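4. Rules for collecting in rooms that people live in

4.1 Where the rules came from

The first version of the Pavora collection protocol was one page long and assumed a clean table. It had been written in a lab with a clean table. When collection moved into homes, the page survived until lunch.

What follows is the version we ended up with, along with the arguments that produced it. All demonstrations were recorded with a hand-held two-finger gripper carrying its own camera, so that the operator's hand does the work a robot arm will later be asked to do. Over the life of the project we recorded 2889 episodes and kept 2074. The gap between those two figures is the subject of this section. Few of the discarded episodes show a failed grasp. Most were thrown out under rules that we had either not written yet or had written so badly that two sensible people read them in opposite ways. The two sensible people were usually Restrepo, who ran the collection, and Vermeulen, who reviewed the recordings and sent them back.

4.2 The scene

Rule 1 states that the work surface is set and the rest of the room is left alone. The early draft asked operators to "remove clutter," a phrase with no known meaning. One operator removed the objects to be grasped. Another spent the better part of a morning tidying a bookcase well outside the reach of anything, then ran out of battery. We now define the work area as the tray or table top named in the task card, and everything beyond it counts as background. Background may include furniture, bedding, clothes, bags and daylight. It may not include people, mail, screens that are switched on, or anything with a name and address on it.

The privacy part of this rule is strict, and the rest is deliberately loose. A policy trained on bare rooms learns that rooms are bare, and the homes we hope to send it to have not been told. Figure 3 shows the degree of surrounding household we consider normal. A cushion or a garment in view has never been grounds for rejection, although Vermeulen did once reject an episode over a curtain and had to be talked down.

Figure 3. Gripper open above a shallow container of mixed small objects on a dark round table, with the room left as background.

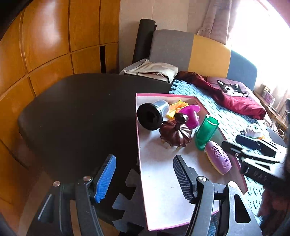
Rule 2 concerns where objects may lie. Each task card names a container, and the original wording required all objects to be "inside" it. Objects do not respect this. They lean on rims, hang over edges and roll onto whatever is next door. We tried a version that defined inside by the object's center of mass, which was correct and which no operator could apply without a pencil. The present rule says that an object is inside if it would stay there when the container is lifted gently by both ends. Operators are told to imagine the lifting. This instruction was added in the second revision.

Rule 3 covers light. Windows are permitted. A window that fills the view with glare for the whole of an approach is a fault, and the remedy is to turn the table or wait. We do not ask operators to close the curtains by default. Closed curtains at two in the afternoon gave us a run of recordings in which every object was the same tasteful brown, and the color-based task cards ("pick up the green one") became a matter of faith.

4.3 The grasp

Most published advice on demonstrations asks for them to be natural. We found the word to be a nuisance. A person holding a two-finger tool is already in an unnatural position, and asking them to be natural about it produces either stiffness or showing off. Rule 4 instead asks for three things that can be checked on playback: the fingers are fully open before the approach starts, both pads are in contact before the object is lifted, and the tool is held still for a moment after contact. The pause is the part operators forget. It feels like an eternity and shows up in the recording as a hiccup, but without it the labeling software (Kedden, in our case) tends to place the moment of grasp somewhere during the approach, out of optimism.

Rule 5 deals with objects that have a right way round. A ball can be taken from anywhere. A plug-in device cannot, or at any rate it can, but what comes next will go badly. For anything with prongs, spouts, lids or handles, the task card states which part must stay clear of the pads, and the reviewer checks that part alone. Before this rule existed, agreement between our two reviewers on plug-in items was poor enough that we considered flipping a coin and reporting that as a third reviewer.

The disagreement was instructive all the same. Restrepo counted a grasp as good if the object came up and stayed up. Vermeulen counted it as good if the object could then be used, and was prepared to wait for an outlet to make his point. Both definitions can be defended. They are different data sets, however, and for the first months we were collecting both under a single label. We now store two flags, held and usable, and ask downstream users to say which one they trained on. So far two groups have asked us which one they should use. Our answer is in the documentation and comes to a full page of "it depends."

Figure 4. A plug-in air freshener held between the jaws, its prongs clear of the pads.

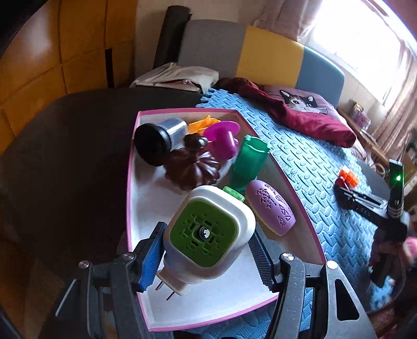

Rule 6 limits repetition. No object may be grasped more than 20 times in the same layout. Operators get good very quickly, and a good operator on a familiar object is of little use to anybody. By the end of a long session the hand goes to the same spot at the same angle, and the recordings could be stacked on top of each other. After the limit is reached the objects are stirred. We mean this literally; the operator puts a hand in and moves things about until the layout looks like an accident. Attempts to produce random layouts by thinking about them gave neat rows every time, with a small gap left around whatever the operator expected to pick up next.

4.4 The tool

Rule 7 asks for the pads and fasteners to be checked at the start of each session. Pads wear, and a worn pad lets an object creep in a way that looks in the recording like a subtle and deliberate adjustment of grip. We trained one early policy on a good deal of this. It learned to creep. The check consists of pressing each pad with a thumb, looking at the ridges, and trying each visible screw with a driver. Any change of pads is written in the session log, including the kind of pad on each finger. Left and right are defined as seen by the tool's own camera, a choice that was settled only after a log came back with four entries for two fingers.

Rule 8 is that the tool is not adjusted in the middle of a session, however tempting. If it needs adjusting, the session ends and a new one begins. Operators dislike this rule more than any other, and it is the one we would keep if we could keep only one. The calibration file belongs to a session, and a finger straightened halfway through leaves half the recordings with a calibration that describes a different gripper.

4.5 Rejection and its costs

Rule 9 is for the reviewer. An episode is rejected with the number of the rule it broke, or it is not rejected. Before Rule 9 the rejection notes ran to remarks such as "hm" and "see previous," where the previous note was also "hm." Once numbers were required, almost 100 earlier rejections turned out on a second look to break no rule at all, and were restored. They are included in the kept total given above.

We had expected the numbered notes to slow reviewing down. They did, for a few weeks in March, and then reviewers stopped writing essays and the pace recovered. A side effect was that operators began to read the notes, and to argue with them by number. Two of these arguments led to changes in Rule 2 and one led to the current wording of Rule 5. A fourth concerned the curtain and remains open.

Rule 10 says that the rules may be changed only between sites. This was adopted after a week in which Rule 2 existed in three versions, each of them current according to someone. The version in force is printed on the task card, and episodes carry its number for good, so that a reader who prefers an older rule can filter for it and find out why we dropped it.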